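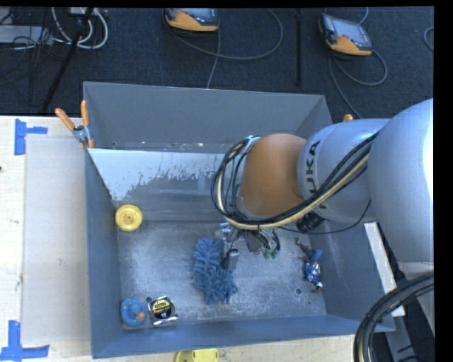

How many demonstrations should I record before I try training anything?

Start with 200 good ones of a single task, then look at where the arm struggles and record more of exactly that. When we taught our arm at Dendgate to pick from a bin, we ended up with 471, and the last batch did far more for us than the first.

Before you record, spend a whole afternoon just driving the arm by remote (I know, it's tempting to skip this!). Your early grasps will be jerky, and a robot copies jerkiness beautifully.

1. Put the arm in its home pose and start the recording.
2. Move above the object you want, pause for a breath, then come straight down.
3. Close the gripper, lift clear of the walls, and carry the object to the drop spot.
4. Stop the recording and mark it keep or discard while it's fresh in your mind.

Mix up your objects as you go. Soft, floppy things need a deeper grasp than hard ones, and anything lying in a corner wants a tilted wrist, so give those a few extra turns. Move everything to a new place after each run, and take a break when your hands get tired.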